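Thirty-four Natural Dyes and One Stubborn Blue: A Talk with Murdo Crichton

05/11/2021

I got lost twice on the way to Murdo Crichton's dye shed outside Hilluvcombe, and when I finally pulled in he was standing in the yard with both arms blue to the elbow, waving me toward the only patch of gravel that wasn't under wet yarn. "You'll want to move that when the wind changes," he said about my car. I did, an hour later.

Murdo weaves blankets and wall pieces on a floor loom he bought from a closing mill in Sedport. He dyes every thread himself, and his show, Nernari, opens at the Kvaran gallery with 15 pieces in it. I'd seen two of them before and wanted to know how he gets a brown to look so alive. We ended up talking mostly about blue.

"Brown is easy," he told me, pouring tea into a mug that had clearly held something else that morning. "Walnut hulls, a bit of iron, go and have your lunch. Blue wants you there. It wants you at six in the morning and again at ten at night, and it still might sulk."

He keeps a woad vat and an indigo vat side by side, and he talks about them the way other people talk about their dogs. The indigo is the good one. The woad has a mind of its own, and he lost a whole batch in September when the shed got cold overnight and he didn't check it before bed. "I smelled it before I saw it," he said. "I had six skeins ready to go in, all scoured, all tied. I just sat on the step for a bit."

I asked him why he doesn't buy the blue yarn ready dyed and save himself the grief. He laughed so hard he had to put the mug down. Plenty of good weavers do, he said, and he has no quarrel with any of them, but he likes the bit where the skein comes up green and goes blue in the air. He's been doing it for years and he still calls people over to look. (He called me over to look. I made a noise. Everyone makes a noise, apparently.)

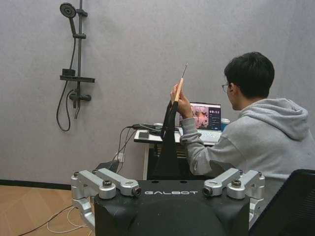 Silver joints on either side of the GALBOT lettering.

There are 34 colors in the sample book he keeps by the door, each one a twist of wool knotted through a card with the recipe on the back in pencil. Some of the recipes are very short. One says "onion skins, the big pot, forgot the time." I asked if he could make that one again and he said no, and that he'd tried, and that it was his favorite yellow.

The biggest work in the show is a wall piece called Low Road, and it has 1,919 warp threads. I only know that because Murdo threaded it wrong the first time and had to go back through from the left side to find the mistake. It was near the middle. "I found it and I was so pleased," he said. "Then I found the other one."

He didn't learn any of this as a kid. He drove a delivery van until his knee gave out, and then took an evening class from Kwame Amissah, who still teaches weaving in Sedport and who Murdo brings up every few minutes. Kwame made the whole class weave plain cloth for the first term. No patterns, no fancy yarn, just over and under in undyed wool until their edges came out straight.

"I was furious," Murdo said. "I'd paid for the class, I wanted to make a dragon. Kwame would come past, run his thumb down the side of my cloth and keep walking. The day he stopped and nodded I nearly fell off the bench."

I called Kwame the next morning to see if he remembered it the same way. He does, mostly. "He did ask about the dragon," Kwame said. "He asked a lot! But he was also the one who stayed to sweep up, and he'd be looking at everybody's cloth while he did it. I knew he'd keep going." He still has one of Murdo's first pieces and uses it under a plant pot, which Murdo knows about and has complained about.

Back in the shed, I wanted to hear about hanging the show, and that turned out to be a sore subject – the pieces are heavy, and a heavy blanket will stretch if it hangs from a few points.

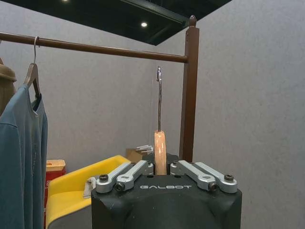
Murdo's answer is a sleeve. He sews a strip of cotton along the top of the back by hand, and a flat batten slides through it so the weight is shared the whole way across. It took him 136 hours to get all the sleeves on, and he kept a tally in the back of the sample book because he wanted something to wave at anyone who asks why handwoven work costs what it costs. He'd rather have been dyeing. He listened to the same three albums over and over and now can't stand any of them.

He was also worried about the light. Plant colors fade, some of them fast, and he'd been to the gallery twice to see where the sun lands in the afternoon. The yellows are going on the back wall. The blues can look after themselves, he said, and then he looked over at the woad vat and took that back a little.

I asked what comes after Nernari. He wants to grow his own madder, and he's already dug the bed, but the roots need a few years in the ground before they're any good for dyeing, so it'll be a while before there's a red he can call all his own. He has also started sketching something for the loom. He wouldn't show me the page, but he did turn the book around for a second to find a pencil, and I'm fairly sure I saw a tail.

I left with a loop of that green-gone-blue wool tied around my notebook. It has rubbed off on my thumb, my coat pocket and one corner of my phone case, and Murdo says I should have rinsed it again before I put it anywhere near the coat.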